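Florkness Help > Work and Careers > Packing and Warehouse

Two arms are taking over the sampler trays, what happens to the rest of us?

posted by trayline_mo, 26/10/2024

Hi all, long time reader, never posted. I work at Stovia in Neves, on the bench where we make up the mixed snack trays. You get a tray, you get a pile of little packets, and you put the right mix in and slide it down. I've done it for 14 years and I could do it in my sleep (some mornings I think I have!). On a good shift I do 200 trays.

In February they told us we were getting a "bench trial" from an outfit called Fiditz. I figured it would be one of those big yellow things behind a fence. Nope. It's two arms on a rail at the front of a white tabletop, with a gripper on each one, and the packets just lying there waiting to be picked up.
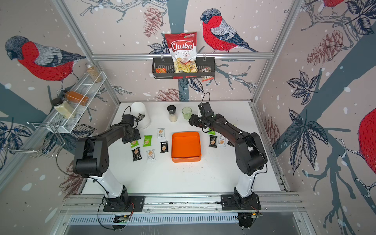 Both arms over the packets, orange tray still empty.

So the thing is, I don't hate it. My wrists have been bad for a while and I'd be happy never to pinch another packet. And the people who came with it were nice and asked us a lot of questions, like how we tell the flavors apart fast (color of the wrapper, mostly, I never read them). But my job has already changed and nobody at work will say what it is now. I used to pack. Now half my shift is standing next to the table, setting packets out, squaring up the ones that end up somewhere silly, and writing down on a sheet every time one gets missed. My sheet is up to 519 entries. I'm still on packer pay. The bonus is still by the tray, and guess whose trays aren't getting made while they stand there with a clipboard.

Also it's lonely? That sounds dumb typed out. The bench was four of us facing each other talking all day, and at the arm table it's just me and the humming.

What I want to know is:
is there a name for what I'm doing now, so I can ask to be paid for it
should I be asking for training or waiting for them to offer
has anybody been through this and still had a job at the end

The packets are these dry cake ones, green and black and white wrappers, slippery little things with crimped ends. I'd have bet money a machine couldn't get hold of them.
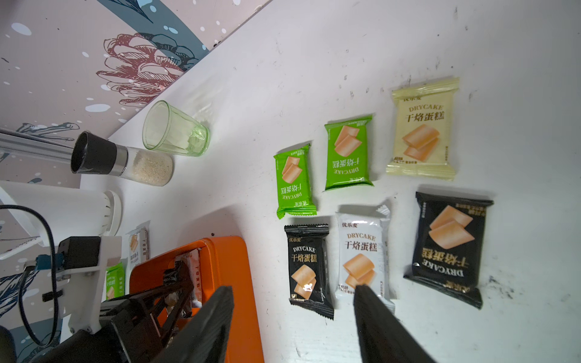
benchwarmer_tk
Been through it, still employed, so breathe. We had the same deal at a tea place, one arm to start and then three. What you're doing gets called cell operator or cell tender in most job ads I've looked at. Go look at some ads near you, print a few, and bring them along when you ask. I went in with nothing the first time and got a pat on the back. Second time I had the printouts and a page of what I did in a normal shift, and I got moved up a grade.

The bonus thing I would fix THIS week. Ask for it in writing: what happens to my tray bonus on hours I'm assigned to the trial? We had people lose money for months over that and they never got it back, the company just said sorry, that's how the formula works. An hourly average from before the trial started is what we ended up with and it was fair enough.

And keep your own copy of that miss sheet if they let you. Ask first, some places get touchy about paperwork going home. Somebody is going to use those notes to make the arms better and it should be on record who wrote them.

Training: ask. Don't wait. Ask for the restart and the stop procedure to begin with. If you're standing next to it you should've had the stop procedure on day one anyway.

oldgluepot
they will get rid of you. seen it. start looking

trayline_mo
Thanks benchwarmer, that's really helpful, I didn't know about the job ads thing. We did get shown the stop button, I should have said, but not how to start it up again after. If it quits I have to go find the lead and then we both stand there.

oldgluepot you may be right but I have 30 months left on my car so I'm going to try the other way first lol

cardboard_kate
Adding one thing on the lonely part, and it's not dumb. Ask if you can rotate. We do two hours at the machine and then back to the regular bench, and everybody takes a turn. The people who were scared of it got used to it, and I got my conversations back. It also means more than one person knows how to run it, so you can take a day off without your phone going.

Downside is it's harder to argue for the higher grade if all of you are doing it a little bit. We're still fighting about that one. I'd get the pay question answered before you bring up rotating, if you can stand the humming that long.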